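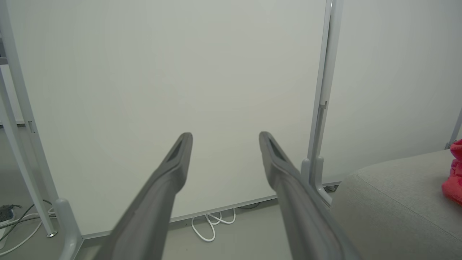 Is a second-hand whiteboard worth it, or am I buying someone else's ghosting?

Posted by rukden_shed

I teach English to a small adult group in a hired room and the landlord wants us to stop sticking butcher's paper on his paint. A bloke across town has a big board listed for $36, pickup only. His ad says it "just needs a wipe". I've heard that one before.

The last board I bought second-hand had a grey haze that never shifted, and by the end of winter you couldn't read blue on it from the second row. Is there a way to tell before I load it in the car? Also, do those restorer sprays do anything, or is it metho with a nicer label? I'm not keen on spending more on fixing it than it cost.

Blandine Royer

Take your own marker and a dry cloth. Write a few words in a corner, go and talk to the seller about something else for 10 minutes, then come back and rub it off. If it comes away clean, the surface is fine. If you have to lean on it, the coating is gone and no spray will bring it back. A seller who won't let you try has told you what you need to know.

Take a fridge magnet as well. If it grabs, there's steel behind the surface, and it might be enamel, which lasts for years. Plenty of painted steel boards grab a magnet too, so don't let anyone tell you that proves it's the good stuff. Melamine is the cheap one and it stains if you leave writing on it over a long weekend.

As for sprays, I've tried two. The first cleaned no better than metho on a rag. The second left a slick film that looked lovely until I wrote on it, and then the marker beaded up and skipped. I went back to metho, with the windows open, and a wipe with plain water afterwards – the water matters more than people think, as the residue is half of what causes the haze.

hukum

just get a new one mate. the second hand ones are always rubbish, thats why they're selling. you can get them at the office shops

Oberholzer

Not always. Offices chuck out perfectly good boards every time they move. Mine came out of an office clearance and I've had it 5 years. It's 1590 mm wide though, and I only found out it wouldn't go in the hatchback when I was standing in the car park with it. Measure the car first, diagonally too.

I'd offer him twenty and see what he says. "Just needs a wipe" makes me wonder why he hasn't wiped it.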